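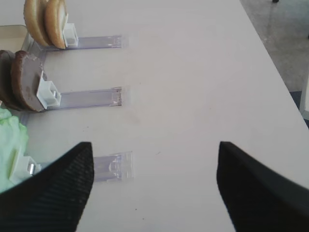
Toy library adds burger assembly layout in September

AMEVTHORPE - The Requena toy library will add a tabletop burger assembly layout to its lending shelves in September. The layout was drawn up by Skanari, a small play-materials workshop in the Ostska district, and uses toy food together with a serving tray and a set of clear holders.

The tray goes in the center of the table with its long sides facing left and right. Three holders are placed on each side, pointing outward. Each holder keeps a group of toy ingredients on edge, so a slice can be picked up by its rim without disturbing a stack. A long clear rail along each side of the tray stops the pieces from tipping inward.

Skanari tested flat placement first. Thin slices lying on a smooth tabletop were hard for younger children to lift, and they tended to slide when pushed. In the upright version the pieces stay in the same position from one round to the next, and the person setting the table can see which slot needs refilling.
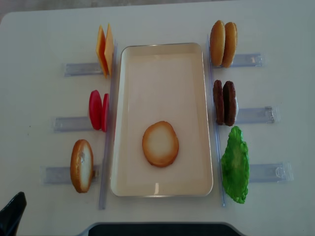 The tray with a bun half set cut side up, with cheese at top left and tomato below it.

The activity itself is short. A bun half goes on the tray first, cut side up. The remaining layers are then added in an order read from a card, and the pieces go back to their holders at the end. The library's copy comes with 20 cards, graded by the number of layers. The first few call for a single filling. The later ones repeat an ingredient, and the second slice must come from the same holder as the first.

"The return step is part of the exercise," said Olga Cordero, who manages the lending shelves at Requena. "A piece that goes back to the wrong side costs the next player time, and they notice it."

Setup takes more room than a boxed game. Skanari recommends a light, plain tabletop with open space beyond the outer ends of the holders. The holders rest on the surface and are lined up by eye before the food is put in. A printed placement sheet will be supplied with each copy.

Borrowers may keep the layout for 14 days, with one renewal. The tray and holders are to be wiped with a damp cloth before return. The pieces are checked against an inventory list at the desk, and a missing slice can be replaced singly.

Reservations open at the Requena desk at 17:00 on the first lending day of the month. A second copy will stay in the reading room for use on site.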